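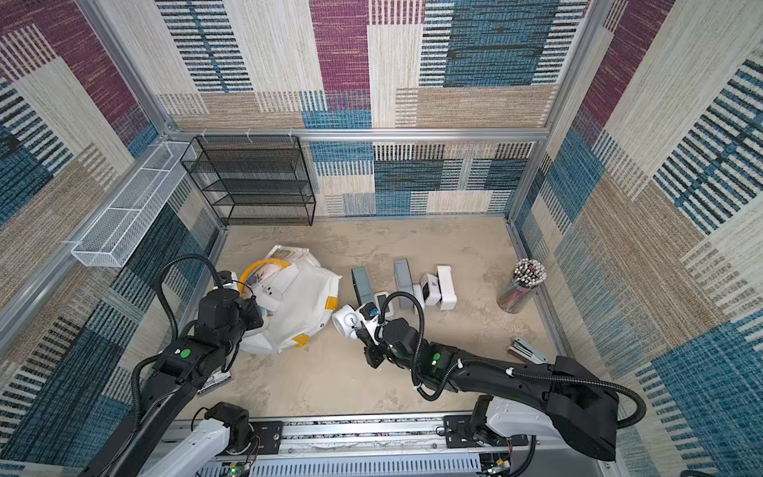

Cell with the bag, desk stuff along the right side, both arms in.

20th June – posted by Zixuan Jia
Reading time: 4 min

Bag opening, policy side and perception side. Writing this quick before I lose the thread, will clean up later (probably not).

Where we left it: Rajan planner was fine getting to the bag but grasp point proposals kept landing on the handle. It's the most saturated thing in view and the segmenter loves it. Damir's idea was to mask the handle out completely. Tried it, bad. With the handle masked the rim gets split in two segments and the proposer picks whichever is bigger, usually the wrong one. Reverted.

Now doing: handle stays in as its own class, cost on any grasp within a margin of it, rim as a separate class. Weight on the handle cost set to 1,000 for now, which is silly high, but I wanted to see if the term even gets used. It does. Will bring it down once the margin is sane.

Other thing, the printed panels. Features all over them. Tracker locks on to the cartoon and is happy as long as the cloth is flat, then the cloth folds, the drawing bends with it and pose estimate swings off. So the print is good for "which panel am I looking at" and bad for "where is the panel". Ciarán wants to use it for the first and throw it away for the second. I agree, needs a flag in the Flirkby config, there isn't one yet.
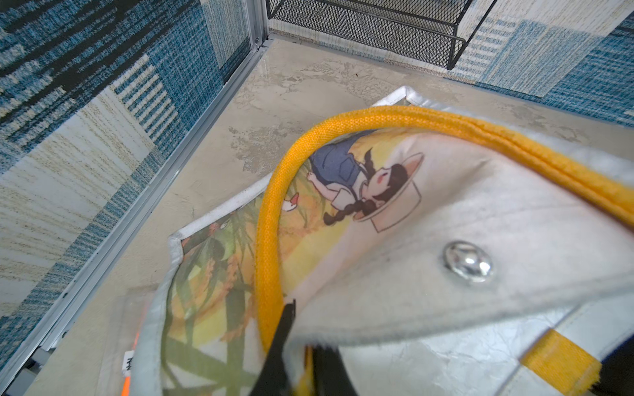 The snap is another one. It's shiny so depth drops out right there and the hole filler invents a little pit. Planner then thinks there's a way down through the fabric. Put a minimum size on holes before they count as opening. Ugly but it stops the worst proposals. Silver lining has the same problem over a bigger area and min size won't save us there. Despina says train on it, she has a script that punches dropout into clean depth. Need to get it from her.

Gripper side: close command is still position based. With thin cloth the fingers reach target width either way so success flag is always true. Useless. Switched to comparing motor current before and after close, over 2 windows, and it at least gives different numbers for cloth and no cloth. Threshold picked by eye. Somebody please pick it properly.

Wrist camera blur. The frames during fast moves are mush and the floor finish doesn't help, it's all blotches, so the low-texture filter doesn't reject them and the matcher finds junk pairs between one blotch and the next. Gangadharan added a gate: if joint speed over limit, drop the frame and coast on kinematics. Works ok. Side effect is we're coasting for longer than I'd like on the approach, and when the gate opens again there's a jump. Smoothed the jump in the filter, so now there's a lag insted. Pick one I guess.

Also the wall pattern. Repeating blocks, the matcher will happily be one block off and report great confidence. Cropped the walls with the known cell geometry and the one-off matches are gone from the log. Should have done that in January.
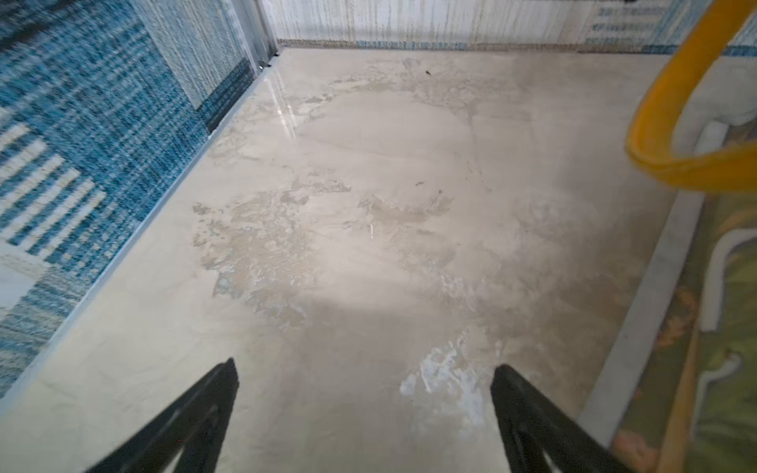

Logging / tooling

Dascombe logger is writing both wrist streams with the same clock now. Before this left and right were drifting and I blamed the calibration for most of a day. It wasn't calibration. Sorry Despina.

Index is at 3,777 entries, nearly all usable, but the label field is free text and we have "bag", "tote", "tote bag", "pouch" and one "bga". Made a lookup table, run it before any export. Do not fix the labels by hand, the hashes change and Flelidach sync re-uploads everything.

Replay tool: scrubbing backward still crashes if a frame was dropped by the blur gate. It expects contiguous ids. Workaround is to replay from raw, slower. Proper fix is small, just haven't.

Buffer is capped at 1,000 frames per stream. Long episodes lose their start with no warning. At minimum it should print something.

Reaching inside

Most annoying part. One finger in, one out, pinch the panel, pull. Planner treats the bag as a closed blob for collision so anything going inside is rejected outright.

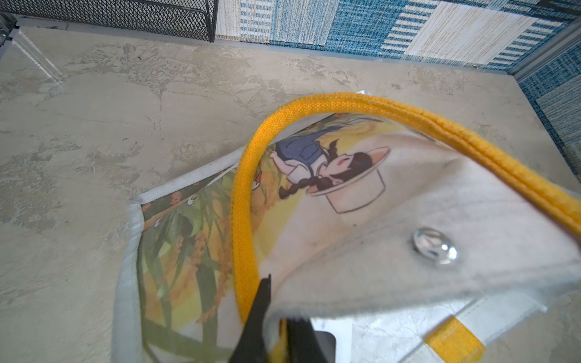

Ciarán's hack is to carve a volume out of the blob wherever the opening class is and let only the fingertip links in. Fine for straight-down entry, but if the wrist tilts the camera mount clips the blob and the plan dies. Tried shrinking the mount's collision shape. Don't like it, too easy to forget it's shrunk. Left it on a branch, not merged.

Better: update the blob during the move, not just once before it. We have the compute if depth goes to half res. Gangadharan to check latency on the merge step, I'll do the carve code so it takes a link list from config.

Second arm just holds its pose for this whole phase, by the way. Bimanual pull is the obvious next thing but the two controllers don't share a stop signal in software yet. Not starting that until they do.

To do
– handle cost weight, bring down, log it
– panel id flag in Flirkby
– current threshold, with real data this time
– dropout script from Despina
– replay crash
– warning when buffer wraps
– ask Damir if the masking branch can be deleted

Questions on any of this, leave a note on the entry or find me at the bench.

Contact: Zixuan Jia | © Rajan workshop notes | Back to top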